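Term Project Report: A Practice Quiz Site for Pharmacy Technician Students

Background
Students in the technician track at Rodcombe have to know the top 2000 drug names by brand and generic before they start their placement. Most study from printed lists. Our group built a small web course called Kivi to replace the lists, and tested it in February.

What we built
Kivi has 30 short lessons. Each one ends with a quiz drawn from a bank of 1528 questions. We wrote the questions in a shared spreadsheet and loaded them into Zosgate, the course software the school already pays for. Valdis Kazlauskienė, our advisor, checked the dosage items and sent back the ones with unclear units.

Testing
We asked 100 first-year students to use the site for four weeks. They took the same paper test at the start and at the end. Scores went up most on sound-alike names and hardly moved on storage rules.

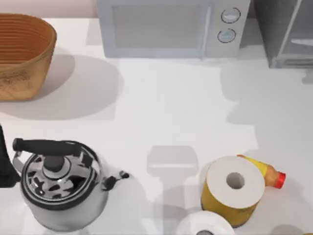 The storage lessons were the last ones written and had the fewest practice items. Several students also said the quiz timer was too short on a phone. We turned the timer off in week three, so quiz times from before and after that point are not compared in this report.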